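Teaching the arm to move cardboard by remote

Anong Khamphan asked how I drive our arm at Rostdale, so here are my steps (I'm no expert, but I've logged 111 demos this month!).

1. Line up before you close. Ease the fingers down on either side of the piece and watch both straight edges in the wrist view. I ignore the clutter by the blue wall and just look at the cardboard.

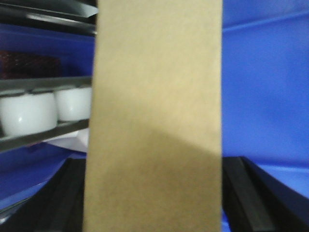 2. Go slow on the stick. I keep my speed dial at 2, and I still overshoot when I'm chatting with Bereket.

3. Check the tilt. A little lean between the fingers is fine, and I leave it in so the robot learns from real, slightly sloppy grips.

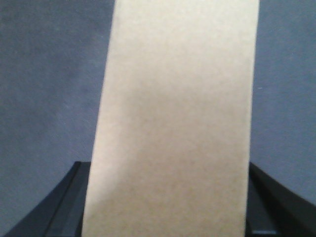
4. Save or toss. If I fumbled, I delete the run right away and start over. I take a break every 8 runs, my thumbs need it.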